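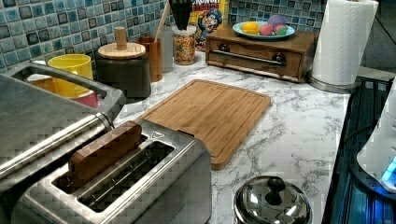 Prirnside Manipulation Group - Kitchen Cell Handbook

Resetting and looking after the kitchen cell

The kitchen cell is the one everybody wants to book and few people want to reset. This page covers the reset, the monthly going-over in May and every other month, and what to do when the arm develops opinions. Read it once before your first shift. Marianna Wysocka wrote the original and will know if you haven't.

Before you touch anything

Put the arm in hold from the pendant, wait for the brakes to click, then press the red stop as well. Yes, both. Hold on its own leaves the joints live, and the Coltness controller is perfectly happy to resume a queued task while you are leaning over the stovetop.

Hang the tag on the pendant hook. If somebody else's tag is already there, go and find them.

Setting the counter

Start from the back wall and come forward. If you place the front objects first you will knock them over with your sleeve, and then you will place them again.

1. Canister with the wooden lid, against the tile. Press the lid down flat. A lid sitting proud by the thickness of a coin is enough to spoil a grasp on the knob.

2. Utensil cup and wooden spoon, then the clear container, then the jar of sprinkles. Check that the jar is closed. We have had one open-jar incident and we are still finding sprinkles in the cable tray.

3. Cap'n Crunch box behind the jar, mascot facing out. The detector was trained on the front of the box and regards the back as a complete stranger.

4. Drawer box to the right of the cereal. Push the drawer fully home, then pull the handle with one finger. If the bar rattles, tighten both mounts now. A loose handle reads to the force sensor as a stuck drawer, and the arm responds to stuck drawers with enthusiasm.

5. Teal plate on top of the drawer box, toy fruit on the plate. The lemon goes on the left and the peach next to it.

6. Cutting board in the middle of the counter, at a slight angle, far end toward the drawer box. New operators always straighten it. Please leave it crooked - the placement script expects the angle, and a tidy board costs you a recalibration.

7. Toaster in front, with the toy bread in the nearer slot and the other slot empty. Rounded end up. The toaster is unplugged and stays unplugged, however hungry the night shift gets.

8. Pot lid last, knob up.

Compare what you have with the reference photo at the top of this page before you clear the tag.

Calibration

Run the short routine from the Malinowski menu (it's our scheduler, named after a cat). The arm visits 159 poses and takes its time over each. Do not walk past the cell while it does this, and do not wave at it.

When it finishes, look at the residual. Anything at 2 mm or under is fine. Above that, wipe the lens, wipe the shiny things and run it again. Brushed steel gives the depth readings enough trouble without your thumbprints on it.

If the second run is no better, loosen the base bracket a quarter turn, reseat it against the stop and tighten it again. Then run the full routine, which is 617 poses. Bring a sandwich.

Monthly checks

Swap the finger pads at 280 hours, or sooner if they look polished. Old pads will still hold the lemon, so the lemon is not a test. Try the glass jar, with a folded towel under it.

Follow the wrist cable with your hand from the connector to the first clip. You are feeling for a flat spot. If you find one, replace the whole Surkalberg harness and leave the tape in the drawer where it lives.

Wipe the tile with a barely damp cloth. Spray goes on the cloth, never on the wall, and never anywhere near the stovetop grates.

If the arm stops mid-reach

Write down the fault code before clearing it. "It was a red one" is an entry that appears in the log more than once, and it has helped no one.

Then stop the cell, support the wrist with one hand and release the brakes one joint at a time, starting at the wrist. Move the gripper clear of the counter, set the brakes and reset from step 1. Skipping to step 7 because only the toaster moved is how the canister ended up where it did in May.

Log the reset, take your tag off the hook and put the hex keys back in size order.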